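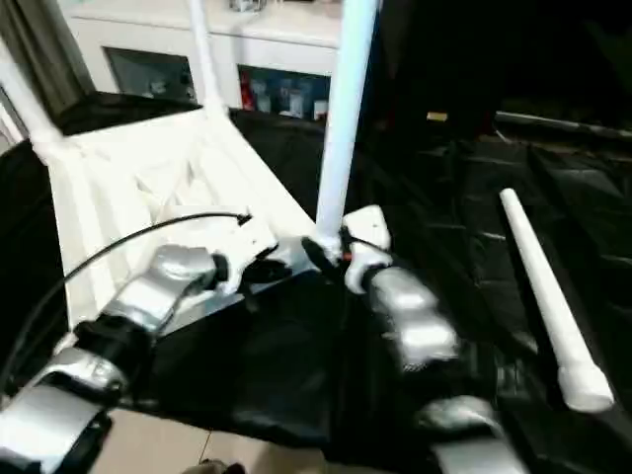

*White tubes, the folding frame, and black fabric underneath.*

The Stomley leaflet says you can put up a tube frame with a fabric cover in 11 minutes. I don't believe it, and neither does Rocío Quispe, who lent me her copy with "rubbish" written beside the drawing. Allow an hour for the first go. These are the steps I'd follow instead of theirs.

## Before you start

Spread the fabric out and keep the tubes on top of it. The leaflet wants everything sorted by size first, but two tubes can look the same until you stand them side by side. Check both ends of each one. Some will take a connector and some won't, whatever the drawing suggests.

Unfold the frame fully before you attach anything. If a joint feels stiff, look for cloth trapped in it. 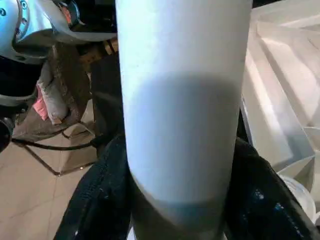
## Standing the tubes up

1. Hold the tube low down and keep it upright. Holding it near the top gives you plenty of wobble and very little control.
2. Push it straight into its fitting. Twisting is supposed to "lock" it. On mine it only scuffed the plastic.
3. Let go slowly. If it leans, take it out and try again.

Don't tighten anything yet. Gorner sell a little spanner for this sort of job and I can't see what it does that fingers don't.
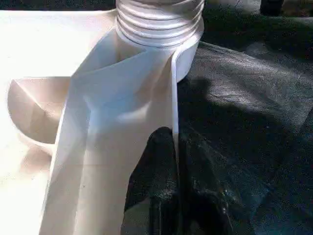 Ribbed parts need a bit more patience. Start by hand, turn backwards until you feel the ridges drop into place, then go forwards. Stop at the first real resistance. "Firmly" is the leaflet's word, and I suspect it has sold a few spare parts.

## Last fixings

Get the uprights parallel by eye, looking from the front and then from one end. A spirit level is fine if your floor is level. Mine isn't.

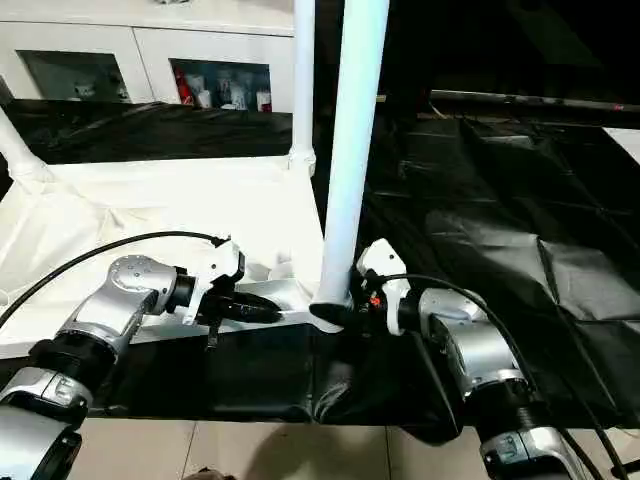

Then go round every joint twice, pressing down before you tighten. The fabric goes on last, loosest corner first. Mechthild Mösli swears by doing the cover before the final tightening. I tried it her way in September and had to take the whole lot off again to reach one fitting.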